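出展者募集 「あかりと端材」展(Grorer工房 冬の展示販売)

Grorer工房です。今年もやります。詳細、急ぎでまとめました。抜けてたらメールください、直します。

あかり(照明)を作っている人、作りはじめた人、募集。卓上ランプ、吊り下げ、壁付け、行灯、ろうそく立て、シェードのみでもOK。素材は問いませんが、どこか一か所は捨てられるはずだったもの、余ったものを使ってください。端材、古布、割れた器、型紙、空き瓶、漁網、自転車の部品、なんでも。前回は古い五線紙を貼りあわせたシェードがすぐ売れて、作った本人がいちばん驚いてました。

会期 1月中旬から下旬まで(確定した日程は出展が決まった方にメールします)
会場 ギナール館(Ginar)328号室と前の廊下
募集 14区画
出展料 無料。売上から手数料をいただきます。率は下に
入場料 200円(出展者は無料、家族の方も無料)
締切 区画が埋まり次第。先着ではなく選考ありですが、早いほうが場所の希望は通りやすいです

応募できる人

年齢、経験、国籍、住んでいる場所は関係なし。学生も可。高校生以下は保護者の方の同意書をつけてください(書式自由、手書きでよし)。グループ参加も可、ただし窓口になる人をひとり決めて、連絡はその人に一本化でお願いします。去年、同じグループから別々の内容のメールが来て混乱しました。
プロ、アマの区別はしません。ただ、仕入れたものをそのまま並べるのは不可。既製品のシェードに色を塗っただけ、というのも選考で落ちることが多いです。既製の脚やソケットを使うのはもちろん大丈夫。
過去に出た方もまた応募してください。ただし同じ作品の再出品はできれば避けて。新作が間に合わないときは相談。

選考について

見るのはマーレネ・クールマン(Marlene Kuhlmann、織りと紙)とトルベン・ブランデス(Torben Brandes、木工)、それに工房のスタッフ。写真と短い文章で決めます。写真の上手い下手は見ていません。スマホで十分。ただし、点灯した状態と消した状態、両方ください。あかりの展示なのに消えてる写真だけ、という応募が毎回あります。
文章は、何を使ったか、どこで手に入れたか、それだけで足ります。制作の思想みたいなものは書いても書かなくてもいいです。長いと読むのが遅くなります。
まだ完成していない作品での応募も可。その場合は途中の写真とスケッチ。布の切れ端に描いたスケッチで応募して通った人もいます。
結果は全員にメールします。落ちた方にもします。理由は個別には書けません、すみません。

区画と什器

壁ぎわ、窓ぎわ、中央の台、廊下。区画の広さはばらばらです。希望を出してもらって、こちらで割ります。吊りものの方は必ず応募時に「吊り」と書いてください。天井に打てる場所が限られていて、後から言われると動かせません。
台は工房のものを貸します。自分の台や棚を持ち込んでもよし。持ち込む場合はサイズを事前に。廊下の方は通路の幅を残す必要があるので、奥行きのあるものは無理です。
壁は漆喰。両面テープ禁止、養生テープも禁止。釘とピンは決められた桟の部分だけ。毎年どなたかがやって、塗り直しています。
電源は各区画にあります。延長コードは各自で。消費電力の大きい電球は使えません。LEDでおねがいしいます。
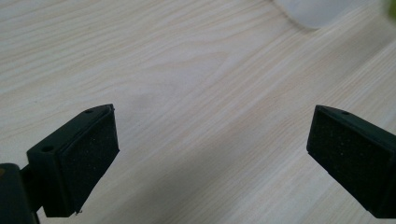 最終更新:2024年7月9日(手数料と搬入の項を修正)

電気まわりの安全(必読)

ここがいちばん大事なので飛ばさずに。
コンセントにつなぐ作品は、搬入のときにトルベンが全部見ます。コードの被覆が傷んでいるもの、ソケットがぐらつくもの、紙や布が電球に触れているものは、その場で直してもらうか、点灯なしでの展示になります。直す道具は工房にありますが、搬入の日は混みます。家で一度、半日つけっぱなしにして様子を見てきてください。目を離さずに。
自分で配線をするのが不安な人は、市販のコードセットを使ってください。ホームセンターのもので構いません。国内で使えるマークのついたもの。海外の蚤の市で買ったソケットをそのまま、は不可です。きれいなのが多いので気持ちはわかるんですが。
電池式、充電式も歓迎。予備の電池は自分で用意。
ろうそくは会場内では火をつけられません。ろうそく立てで出す方は、LEDキャンドルを入れるか、消えた状態で展示。
割れた陶器やガラスを使う方、縁の処理をしっかり。触って確かめるお客さんが多いです。小さい子も来ます。やすりがけか、目止めか、何かしら。

販売のこと

値段は自分で決めてください。1000円から上なら上限なし。それより安い小物(マッチ箱とかポストカードとか)は区画ではなく入口の共同の台に置きます。
手数料は売上の二割。会計は工房でまとめてやるので、出展者がずっと会場にいる必要はありません。いてくれるとお客さんは喜びます。
値札はこちらの書式で。データを送るので印刷して切って持ってきて。プリンタがない人は言ってくれれば刷ります。
売れた作品は会期が終わるまで展示したまま、が原則。遠くから来た人で持ち帰りたいという場合は、代わりの作品があれば渡します。なので予備を持ってきておくと助かります。
非売品も出せます。「非売」と書いた札を。毎回値段を聞かれますが、そこはがんばって断ってください。
売上の精算は会期のあと、銀行振込で。口座の情報は決まってから聞きます。応募フォームには書かないでください。
オーダーの受付も自由。お客さんとの直接のやりとりになるので、工房は手数料をとりませんし、もめても間に入れません。納期は長めに言っておくのがいいと思います。

搬入・搬出

搬入は会期の前日、朝から夕方まで。時間は区画ごとに割り振ります。ギナール館の前は荷下ろしの間だけ停められます。降ろしたら動かしてください、隣がパン屋さんで、配達の車が入ります。
エレベーターは小さいです。入らないものは階段。大きい作品の人は手伝いの人を連れてきてください。工房の人手も出しますが、全員分は無理。
宅配での送付も可。送り先は決まった方に連絡します。梱包は返送にも使えるように、開け方と詰め方のメモを箱の内側に貼っておいて。往復とも送料は出展者負担です。着いた時点で壊れていたらすぐ写真を送ります。保険は各自で考えてください。
搬出は最終日の閉場後、または翌日の午前。それを過ぎたら保管料をいただくことになります。いただいたことはまだないです。
梱包材は持ち帰り。段ボールは、きれいなものなら次の人が使うので置いていってOK。

ワークショップもやります(講師も募集)

会期中、328号室の奥を使って小さなワークショップをします。出展者でなくても講師に応募可。
去年やったのは、和紙の切れ端で豆ランプ、古いセーターをほどいてコードに巻く、割れ皿の土台づくり。今年はまだほとんど決まっていないので早い者勝ちに近いです。
参加費は1000円で統一、材料費込み。講師には参加費の全部をお渡しします。材料が高くつくものは別に相談。ボンドが乾くのに一晩かかるような内容は、持ち帰って仕上げる形にしてもらえると。
子ども向けを特に探しています。カッターを使わないもの。
道具は工房にあるものを使えます。糸のこ、クランプ、アイロン、ミシン、グルーガンなど。一覧は応募後に送ります。

端材の箱(Mavaの箱)

材料がない人のために。
工房の入口に「マヴァの箱」という大きな箱を置いていて、中身は自由に持っていってよし。Mavaは前にこの建物に入っていた家具屋の名前で、箱だけ残っています。木の端、革の端、ボタン、番手のわからない糸、ばらばらのタイルなど。日によって全然違います。何もない日もあり。
入れるほうも歓迎。ただし釘は抜いて、布は洗ってから。油のついたもの、かびたものは困ります。
出展が決まった人は、奥の棚(シュヴァイガー棚と呼んでます、Schwaigerさんという製本屋さんが廃業のときにくれた紙とクロス)も見られます。こちらは量が限られるので、使うぶんだけ。きれいな布クロスがまだ残っています。紺と辛子色。個人的には辛子色をシェードにした人を見てみたい。

当日の手伝い

受付と包みの係も募集中。謝礼はわずかですが出ます。昼食つき(スープとパン)。包むのが得意な人、本当に助かります。ランプは形が変なので包みにくいんです。
出展者で手伝いに入れる方は応募のときに一言。

応募方法

メールで。件名は「あかり応募」+お名前。
書いてほしいこと
・名前(展示に出す名前が別ならそれも)
・連絡のつくメールと電話
・作品の種類、だいたいの大きさ、重さ
・使った素材とその出どころ
・置きかた(台/壁/吊り/床)
・電源がいるかどうか
・区画の希望、あれば
・ワークショップ、手伝いの希望、あれば
写真は点灯時と消灯時。添付が重いときは共有リンクで。リンクの期限が切れていることが多いので、期限なしか長めに設定を。
受け取ったら返信します。数日たっても来なければ届いていません。迷惑メールのほうも一度ご確認くだい。
紙の応募も受け付けます。工房の郵便受けに直接入れてもらって大丈夫。写真は返せません。

よくきかれること

Q 一点だけでも出せますか
出せます。ほかの人と区画を分けてもらうことになります。

Q 見に行ってから決めたい
工房が開いているときならどうぞ。会場の下見は、先に連絡をもらえればマーレネかスタッフが案内します。

Q 捨てられるはずだったもの、って証明がいりますか
いりません。話を聞かせてもらえれば。

Q 途中で出られなくなったら
わかった時点で早めに連絡を。待っている人に回します。キャンセル料なし。連絡なしだけはやめてください。

Q 作品の写真を宣伝に使われますか
チラシとウェブに使わせてもらいます。名前は必ず入れます。困る方は応募のときに書いて。

Q 会場で自分の名刺やチラシを置いてもいいですか
自分の区画の中なら自由。入口の共同の台はせまいので、小さいもの限定で。

Q 香りのついたもの(アロマランプなど)は
作品としては可、会場では香りなしで。

Q 暖房ありますか
あります。でも廊下は冷えます。廊下の区画の人は着込んできてください。

問い合わせはGrorer工房まで、メールが確実です。電話は作業中だと出られません。留守電に用件と名前、ゆっくりめに。区画割りのことはマーレネ、電気と吊りのことはトルベン宛て、と書いてもらえると早く返せます。

チラシを置いてくれるお店も探しています。必要な枚数を書いてメールください、持っていきます。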